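The Spatula Question

Impi Ahonen had been promised a robot by the time she was thirty, and she was now well past sixty, and she brought this up with her grandson-in-law Kekeli whenever he came for supper, as though he personally had mislaid it.

"It's coming," Kekeli Bawa would say, helping himself to more potatoes.

"So is my funeral," said Impi, and passed him the butter.

He worked at Lindqvist, on the far side of the river, and as far as she could make out he spent his days on kitchen chores without ever getting a kitchen clean. She had kept house for a husband and four sons, and for 27 years she had run the back kitchen at the Lavthorpe Hotel besides, so she had opinions about kitchens. One evening in January, with the snow coming down past the window and the dishes not yet started, she told him she would like to come and see for herself what was taking them so long. Kekeli, who was a kind man and also a little afraid of her, said he would ask. 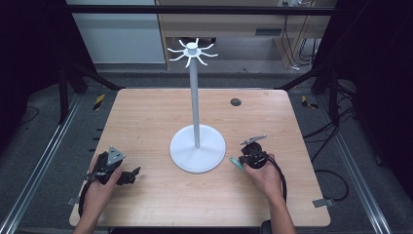 Impi wore her good coat for the visit, and kept it on for the first ten minutes in case she decided to leave. She had expected something with a face. What she got was Solange Sawatzky, a tall young woman in thick socks, who shook her hand and found her a chair and talked to her as if she were an inspector. The whole business, it seemed, was hanging things up. They had a white mug tree standing on a wooden table, eight hooks going out from the top like the ribs of an umbrella, and Impi, who had owned a mug tree very like it until Onni Partanen backed into it at a christening, felt rather at home. Solange worked with a black gripper in each hand, and Impi asked whether she didn't find it easier with her fingers.

"Oh, much easier," said Solange. "But a machine hasn't got my fingers. It's got these. So I have to show it how the job goes with these."

"And how many times do you show it?"

"This one? We're up to 201."

Impi thought about that. She thought about Helmi Kuusisto, who had come to the Lavthorpe at sixteen unable to boil an egg, and who had needed to be shown everything over and over, where the ladles went and which way the handles faced, until Impi had gone home at night and wept into her apron. Helmi had the whole kitchen under her now, and there were 90 covers on a busy night, and she was a terror about ladles.

"That's not so many," Impi said, and took off her coat.

She stayed the afternoon. Somebody brought her coffee in a Desard cup with a chip in it, and she drank it without complaint, and then she moved her chair closer. It was slower than anything she had ever watched, slower than bread. Solange would bring a utensil up toward a hook and stop and tilt it a little and try again, and Impi found that her own wrist was turning in her lap, helping.
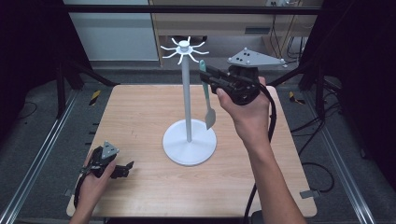
"You go at it from underneath," she said at last, because she could bear it no longer. "You're all thinking about the hook. The hook isn't going anywhere. Think about the hole."

Solange put everything down and looked at her, and then over at Kekeli, who had gone quite pink.

"Would you like to try?" said Solange.

Well, of course she would. The grippers were heavier than they looked, and Impi's thumbs weren't what they had been, and her first try went straight to the table with a clatter, and so did her second. She said a word in Finnish that Kekeli pretended not to know. On the fifth go it caught and swung there, and she stood back with her hands in the air like a woman who has just set down a full tray of glasses.

"Does it know that now?" she asked. "The machine?"

"It will have seen it," Kekeli said. "Knowing takes longer."

He drove her home through the snow at a quarter to six. She was quiet until the bridge, and then she wanted to know whether it could wash the spatula before hanging it up, and he said no, not yet, and could it tell a clean one from a greasy one, and he said sometimes. She nodded as if this was about what she had expected of a new girl in her first month.

That night after supper he got up to do the dishes, as he always did, and she let him wash, but she took the towel off its nail and did the hanging up herself, each one from underneath, while he stood at the sink with his sleeves rolled and watched how she did it.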